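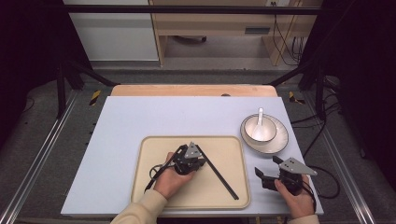 4. Equipment Planning and Cost Model

Figure 3. Collection station with two hand-held grippers, tray, and the bowl and saucer used in the table-clearing task. Each gripper is cabled and carries a gray triangular plate.

4.1 Scope of the budget

The cost model covers one collection station over a full project year. It includes the hand-held grippers, the table and its black metal frame, cabling, task objects, and spare parts. It leaves out operator wages, floor space, and the computers used for training, all of which are charged to separate accounts in our department. The station in Figure 3 is taken as the reference configuration, and every quote was requested against it.

We split purchases into two classes. Fixed items are bought once per station and are expected to last through the project. Wear items are replaced on a schedule or on failure. The line between the two was drawn after a first round of sessions in October, when several parts that had been listed as fixed had to be replaced. Gripper cables were the main case. They move with the operator's hands throughout a session, and the strain falls on the connector. They are now treated as wear items with one full spare set per station.

4.2 Gripper options

Three suppliers were asked for quotes. Lomen offered a gripper pair at $2,197, including cables and one set of replacement fingers. Arkau offered a pair at $1,640, with cables and fingers sold separately. Presstead could supply bodies only and was dropped at this stage, as the added machining work could not be scheduled.

The two remaining quotes can't be compared on list price. Cables and a finger set for the Arkau pair add $187 per station, which brings the initial cost to $1,827. The Lomen price stays the same. The gap at purchase is therefore $370 per station in favor of Arkau. Lead time favors Lomen, whose units ship from stock — Arkau builds to order and would not commit to a date in writing.

Finger geometry was a second concern. Long, thin fingers reach over the rim of a tray and close on a spoon handle without touching the bowl, but they bend more under load than short ones. Both suppliers sell long fingers. We budgeted for long fingers on all pairs and did not buy a short set.

4.3 Station and task objects

The table and frame account for $800 per station. A white board is placed on the tabletop so that the work surface can be swapped without moving the table. Rails and floor markings were already present in the room and carry no cost in the model. A group starting from a bare room should add a line for them.

Task objects are cheap but should not be left out of the plan. The clearing task uses a tray, a saucer, a bowl, and a spoon. Ceramic pieces chip, and a chipped bowl changes the appearance of the object between sessions. Following the procurement notes of Siddiqui, we buy each object type in a single order and store the extras. Reordering later carries the risk that the product has been changed or withdrawn, and a small saving on the first order is not worth that risk.

4.4 Spares and order timing

Spare parts can be held per station or in a shared pool. A shared pool lowers the total stock but requires that all stations use the same gripper. For this reason we rejected a mixed purchase, even though it would have spread the supply risk over two vendors. One spare gripper pair is held for the whole site. Under the Arkau quote, the pair is stocked with its own cables and fingers and is budgeted at the same $1,827.

The initial cost of one station is then $2,627 with the Arkau grippers and $2,997 with the Lomen grippers, before task objects and the shared spare. Orders were placed with Arkau on 5th January. The decision rested on unit cost and on the fact that its fingers can be changed with ordinary hand tools, so that repairs can be done at the station.

4.5 Limits of the model

The model assumes that wear scales with hours of use. We did not test this. Operators differ in how hard they close the fingers, and a heavier task set would likely shorten finger life. The model also treats delivery delay as free, although an idle station still takes up floor space. Þröstur Kvaran maintains the cost sheet and will revise the replacement intervals when a full year of repair records is available. Until then, the spare parts line should be read as a planning figure for tabletop tasks with light objects.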